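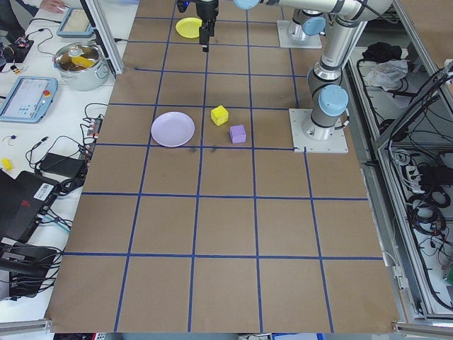 Week three of teaching a robot arm to put a cube on a plate. My niece is two and picked this up over a single lunch. She did throw the plate, but so has the arm.

-

For those who've just wandered in: I work at Wulum, which is a small lab above a tile showroom in Tisturton. We collect demonstrations. One of us drives the arm through the job by hand, the system records everything, and later on a model studies our work and learns all our bad habits.

-

Target for this task is 1574 good episodes. I don't know where the number came from. It was in the spreadsheet when I started and I've grown fond of it, the way you do with a rash.

-

"Good" is doing a fair bit of work there. A good episode has a clean approach, one grasp, a lift, a place, and a retreat to home. It does not have me muttering and going back for a second squeeze. The audio isn't recorded, thank goodness, or the model would have a mouth on it by now.

-

The grid is blue tape on brown kraft paper. I did the tape. If you've ever wondered what an engineering degree gets you, it's a sore back and strong opinions about tape tension.

-

Why a grid: left to ourselves, people put things in the same three spots. You'd swear you were being random. Then you plot a week of start positions and it looks like everyone's been parking in the shade.

-

So now a script deals out the cells. Plate goes here, cube goes there, off you go. It's like being bossed around by a bingo machine. The coverage plots are gorgeous, though, and I will show them to anyone who stands still.

-

The cells aren't perfectly square. I know. A reviewer on our last workshop paper described them as "approximately regular" and I've thought about that phrase every night since.

-

Current colours are lavender and yellow for the plates, purple and yellow for the cubes. The instruction might be "put the purple cube on the yellow plate", or any other pairing. Somebody has to decide whether lavender counts as purple. We had a forty-minute meeting. It does not.

-

It does to the model, mind you. Ask for purple and early checkpoints would go and hover over the lavender plate like a bloke in front of an open fridge.

-

The fix was more examples with both cubes close together, where colour is the only thing that tells you which one to grab. These are a pain to drive. Come in a whisker off and the finger nudges the neighbour into the next cell, and now you've taught it billiards.

-

We did 108 of those close-together ones before lunch yesterday. I closed my eyes on the bus home and saw two small foamy cubes. They were not at peace.

-

Things I'd pass on to anyone starting out with this sort of collection, in no order:

Write the instruction down before you drive the episode. Writing it afterwards means you label what you did, and what you did was wrong.

-

Reset the table properly between episodes. Hands right out, cubes down, then start the recording. We once had a whole afternoon where the first half-second of every take included my sleeve. The model learned to wait for the sleeve.

-

No sleeve, no movement. It just sat there, very politely, expecting a cardigan.

-

Vary your speed a little but don't perform. There's a thing that happens when people know they're being recorded, where every grasp becomes ballet. The arm doesn't need ballet. It needs to get to the cube and shut its fingers.

-

Keep your failures. Don't mix them in with the rest, but keep them, tagged, in their own folder. Ours is called "compost". It's the most popular folder in the lab and the only one with decent comments.

-

Swap operators. I approach everything from the left because I'm left-handed and stubborn. For a while the model was left-handed and stubborn too. We brought in a second driver who comes straight down from above like a seagull on a chip, and the success rate on far cells picked up straight away.

-

Take breaks. We do blocks of some 200 episodes and by the end of one the quality falls off a cliff. You can see it in the trajectories. You can pretty well see the exact moment the driver started thinking about tea.

-

Someone asked in the replies what the gear costs. I'm not allowed to say, but I can tell you the kraft paper came off the big roll at the packaging place and is the only part of the setup that has never needed a firmware update.

-

Someone else asked about the cables. Next question.

-

Okay, fine. There's a tangle of black cables in the aluminium enclosure beside the table and I have a policy about it, which is that I don't open a conversation with it and it doesn't open one with me. I labelled four of them in autumn. Two of the labels were right.

-

Replying to the person who said "surely you can do this in simulation". We do! The Jondau sim is lovely. The cubes in there are perfect, the light never changes, and the model trained on it is a genius until it meets a real cube, whereupon it has the confidence of a man assembling a barbecue without the booklet.

-

Sim for the broad strokes, real for the manners. That's the current ratio and I'd defend it in front of anybody, though I'd want the slides with me.

-

Marks on the paper are a sore point. Kraft paper smudges. If the smudges turn up in the same place in every episode, there's a fair chance the model starts using them as landmarks. I want it looking at the plate, and it wants to look at a bit of grot it's known since childhood.

-

We test for that by laying fresh paper and running the same evaluation again. First time we did it, the score dropped so hard I thought the gripper had come unplugged. I checked. I checked twice, because that would have been so much easier to fix.

-

So fresh paper goes down every few days now, which means fresh tape, which means my back. I have asked if we could simply purchase a mat. The request is with Pelupessy, our project, which is also the name of the mailing list where requests go to lie down.

-

Evaluation, since a couple of you wanted to know: we hold back a set of cells that are never used in training. Then the model has to place cubes in and out of them cold. Four failures in the last run, all of them in the corner farthest from where I like to stand. I'm choosing not to read anything into that.

-

One failure was quite moving. It picked up the correct cube, carried it beautifully to the correct plate, and then couldn't bring itself to let go. Just held it there until the timeout. I've had flatmates like that about a casserole dish.

-

The cause was dull. Half the drivers opened the gripper well above the plate and half went nearly down to the rim, and the model had averaged us into paralysis. We've now agreed on a release height. It's written on a sticky note, and the sticky note is now the most cited document in the building.

-

To the account who replied "this is the future?" with a single question mark: mate, it's a cube and a plate. The future's booked in after lunch.

-

Tomorrow we add a second instruction to each episode, so the arm has to move one cube and then the other. The script has already dealt me the far corner for the first block. I've put my bad cardigan in the wash so it can't influence anyone.

-

Will post the coverage plots once I've fixed the axis labels. Yes, lavender gets its own line in the legend. There was a meeting.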